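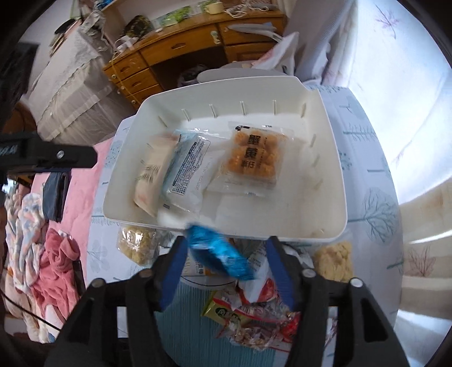

Three packets in the snack bin, for now.

I gave up snacking after dinner on the first of the month, along with everyone else in Floststead, judging by the line for treadmills at the gym. I lasted 8 days. My sister Nathalie lasted longer, but she lives 28 miles from a decent grocery store and I don't think that should count.

What gets me is the advice. Drink a glass of water, it says. Brush your teeth early. I have now eaten rice crackers over minty teeth and can report that they taste like a dentist's waiting room.
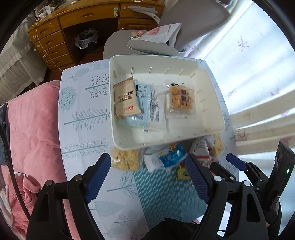 Tùng at work swears by going to bed at nine, and I believe him, but I have a television and a mortgage to worry about — both do their best work after ten. So the new rule is that I can have one thing, on a plate, sitting down. Last night the one thing was a bag. It was on a plate. I checked the rule twice and I'm fine.

Next month I'm giving up rules.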